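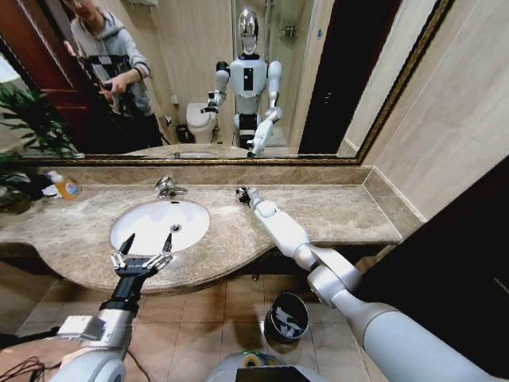 Marble vanity with undermount basin and single-lever faucet, guest bathroom.

Cleaning and Resetting a Marble Vanity

Hesmont Residence Services
Housekeeping Guidance, Section 12
Print this page | E-mail this page
Shares: 16 | Comments: 3

This guidance applies to all guest bathrooms at the Hesmont and Orstead residences in which the vanity is finished in natural marble. It replaces the June version. Staff who have worked only in the Severo wing, where the counters are ceramic, should read the page in full before taking a marble bathroom for the first time.

Marble is a soft, porous stone. Acids etch the polish, and colored liquids left standing can stain it. Etching appears as a dull patch that cannot be wiped away, and repair requires a stone contractor. Vinegar, lemon-based products, descalers, bleach and powdered scourers are therefore not to be used on any marble surface, including the backsplash.

What You Will Need

A pH-neutral stone cleaner, diluted according to its label
Mild liquid soap for the basin
2 soft microfiber cloths for the stone and basin
A separate dry, lint-free cloth for the mirror
A soft brush with nylon bristles
A small tray for guest items
Absorbent paper

Clearing the Counter

Begin by moving everything off the marble. Soap bottles, cups, folded papers and cloths should be placed on the tray and the tray set outside the bathroom on a level surface. Lift each item; do not slide it. Grit caught under the base of a bottle will scratch a polished counter. Bottles found lying down should be checked for leaks and wiped before they are returned.

Potted plants kept beside the basin are to be moved with their saucers. Long leaves should be gathered gently in one hand so that they do not drag across the mirror. Check the stone beneath the pot for moisture. A saucer without felt pads should be reported to the floor supervisor.

Personal property belonging to a guest is never discarded from the counter, however worn it may appear. Used tissues may be removed. Any paper with handwriting on it must be kept.

Cleaning the Basin

An undermount basin is fixed beneath the stone, and the joint between the two is sealed with silicone. Soap residue collects along this joint, particularly at the front, where it is hidden from a person standing upright. Bend down and look at it directly.

1. Run warm water briefly to wet the bowl.
2. Apply a small amount of mild liquid soap to a damp microfiber cloth and wipe from the rim down toward the drain.
3. Work the nylon brush along the silicone joint with light pressure. Do not use a blade or any metal tool on the sealant.
4. Brush the ring of the drain and remove any hair.
5. Rinse the bowl and dry it with the cloth.

If the sealant has lifted or turned dark, complete a maintenance slip and continue with the remaining work. Staff should not attempt to reseal a basin.

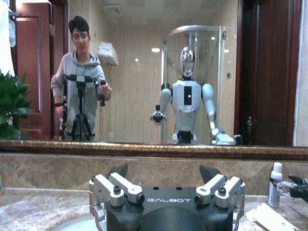
Cleaning the Marble

Spray the diluted stone cleaner onto the cloth and not directly onto the counter. Wipe the surface in overlapping strokes, working from the end farthest from the door. Follow the curve of the front edge with the cloth folded over it, so that the top and the face are cleaned in a single pass. Water often hangs beneath a curved edge and should be wiped off with the dry side of the cloth.

Strongly veined stone can conceal a spill. After the first pass, lower your head until the light from the fixtures falls across the counter. Sticky areas and drops of soap will show as a change in the shine. Repeat the wipe where necessary, then go over the counter once with a cloth dampened in clean water and dry it fully.

The backsplash is cleaned in the same manner. Particular attention should be given to the strip behind the faucet, where standing water leaves a white line. If the line does not come away with stone cleaner and a soft cloth, leave it in place and report it.

Cleaning the Faucet

Chrome should be wiped with a damp cloth and buffed dry. Limescale remover is not permitted on a faucet mounted in marble, as it will run down to the base and mark the stone. Wrap a narrow fold of cloth around the back of the base and draw it from side to side to clear the gap between the metal and the backsplash. Raise and lower the lever once to confirm that the faucet closes without dripping.

Cleaning the Mirror

Use a cloth barely dampened with water and follow immediately with the dry, lint-free cloth. Liquid that runs to the bottom of the glass may enter behind it and damage the silvering. Start at the upper corners and work downward in straight lines. Commercial glass cleaner often contains ammonia or vinegar and must not be sprayed above a marble counter.

Step to one side and view the mirror at an angle before moving on. Fingerprints are most common at shoulder height and along the lower border.

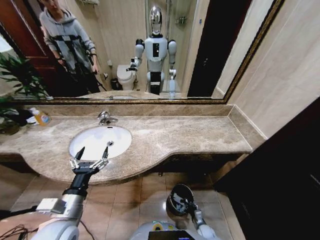
Resetting the Vanity

Return items only when the stone is completely dry. The standard arrangement is as follows.

Soap is placed at the end of the counter, upright, with the label facing the room. Guest bottles are returned to the side on which they were found. The plant is set so that its leaves do not hang over the basin. The faucet lever is left closed and centered.

Before leaving, close the toilet lid, empty the waste bin and look once over the whole counter from the doorway.

Spills and Stains

Fresh spills of soap, cosmetics, coffee or mouthwash should be blotted with absorbent paper. Wiping spreads the liquid into the surrounding stone. Rinse the area with clean water, blot again and dry. For any stain that remains after 2 attempts, stop and submit a report to Thư Khổng, Residence Standards, stating the room number, the position of the stain and the product believed to have caused it.

Sealing of the stone is carried out by Hofstetter every 12 months. Rooms that have been newly sealed carry a card on the door, and the counter in those rooms must be kept dry until the card is removed.

Last reviewed July 27, 2023

Contact Residence Standards | Copyright Hesmont Residence Services | Back to top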